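Workshop Tips: Software for a Small Arm in a Simulated Bathroom

29/09/2025
By Kwabena Asante

I keep a long text file of things I want to remember when I'm writing software for a robot arm at home, and every so often I clean it up and put the good parts on this page. This batch is all about tabletop picking in simulation: cluttered little surfaces, thin objects, awkward reach. I love this stuff! You can try most of it on an ordinary desktop computer after dinner, and if the arm swings through a wall you just press reset and go again.

Start with the surface. Whatever your arm is picking from (a shelf, a counter, the lid of a toilet tank), measure its height in the robot's base coordinates and write that number in one place only. I used to have it in the planner settings, in the grasp script and in the collision model, and of course the three drifted apart. Now there's one file called surfaces.txt and everything reads from it. If you move the pedestal, you change one line.

Put the surface in the collision world as a plain box, a little bigger than the real thing, and then give the fingers permission to come close only during the last part of the descent. My planner lets me switch the allowed contacts between stages. If yours doesn't, plan to a point above the object first and do the final drop as a separate straight-line move. I stop the planned part 50 mm up and creep from there at a much lower speed.

Don't model the toilet bowl in detail for the planner. A couple of fat rounded shapes will do, and your planning time will thank you. Keep the pretty mesh for the renderer, where it matters, and the simple one for collision checks. Name them so you can tell them apart at a glance – mine end in _look and _bump, which makes me smile every time.

Thin things are hard. Cords, wires, loops of string: the depth camera model in most simulators is kinder to them than any real sensor will be, so add noise and drop-outs before you believe your own results. I mask thin objects out with the color picture first and only then go to depth for the height. And if the segmentation gives you a cord and a body as two separate items when they're joined, merge them by contact before you pick a grasp, or the planner will happily treat one end as an obstacle to the other.

When the gripper is low over the clutter, it hides the very things you're trying to find. Save the object map from before the arm comes in, keep it, and only update the parts you can still see. My rule in code is simple: hidden is not the same as gone. An object keeps its last pose until the spot where it was has been seen bare.

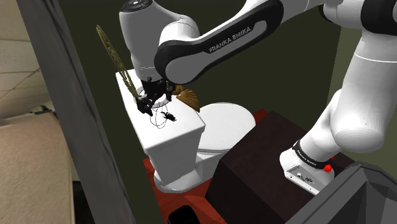

Same tank lid from another view, with the black spider and its loops of cord in front of the ring in both.
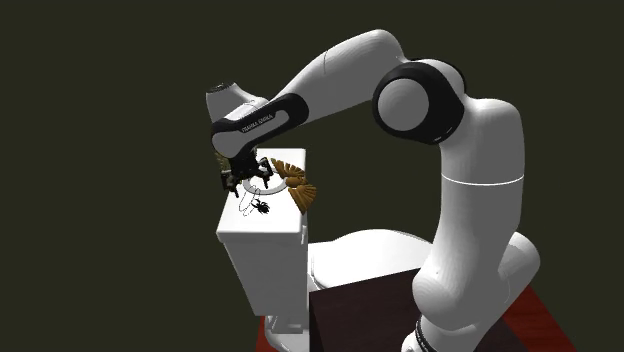
Amoah wrote in after the last batch to disagree with me about seeds. The advice there was to fix the random seed while you debug, and Amoah's point was that a fixed seed had hidden a planner bug for the whole of March: the same lucky start every time, the same tidy path, and then a mess as soon as the seed was allowed to change. The suggestion was to debug on one seed but never call anything finished until it has run on 11 different ones, with the failures saved by seed number so they can be played back.

I've taken that on completely. My nightly script does it now, and the first night it turned up two failures I'd never seen. Both were the elbow. A seven-joint arm can reach the same spot with its elbow in lots of different places, and on a couple of seeds mine picked a posture that was fine for the first pick and hopeless for the next. So here's the tip that came out of it: add a small cost for straying from a comfortable resting posture, and check it at the end of the path as well as at the start. Start with a tiny weight. Too large and the arm refuses to reach the far edge of anything.

While you're in there, log the joint limit margins. One line per move, smallest margin first. I ignored this for ages and it's the most useful log I have.

Carved and feathery shapes (wings, shells, leaves, that sort of thing) give grasp generators fits, with so many little ridges that every one looks like a handle. Smooth the point cloud before you sample grasps, then check the winners against the unsmoothed version. I keep the top 9 candidates and throw the rest away. More than that and I'm only paying for planning time. If something overhangs the edge of the surface, score the grasps near its middle higher, so you're less likely to tip it over the side when the fingers touch.

Name your wait times. A bare 0.4 in the middle of a script means nothing six weeks later, but settle_after_close does. Better yet, wait for the finger speed to drop below a threshold and use the timer only as a backstop. I set the backstop at 2 seconds and print a warning in capitals whenever it's what ended the wait.

For the task order I moved from a long chain of if statements to a behavior tree, using a little home-grown library I call Gollier. It's some 400 lines and very plain, and I can't tell you how much nicer it is to see which branch the arm was in when things went sideways! Any tree library will do. Give every leaf a timeout, and have each one write its name to the log when it starts and when it quits.

Check what the gripper thinks it's holding. Finger width alone will fool you with a thin cord, so I compare the width with the width at full close, lift a little, and look again at the spot the object came from. If it's bare, carry on. If it isn't, back up straight the way you came before replanning.

Last one for this batch, and it's dull: save the whole scene file with every recorded run, including the parts you think never change. I have a folder of lovely runs from the spring that I can't replay, and all it would have taken was one copy command.

Last updated: 29 September

Related tips
Bavwood shelf brackets: getting them level the first time
Tononia, my camera calibration helper, step by step
Labeling cables behind the workbench
Keeping simulation folders small
Reading a planner log without losing the evening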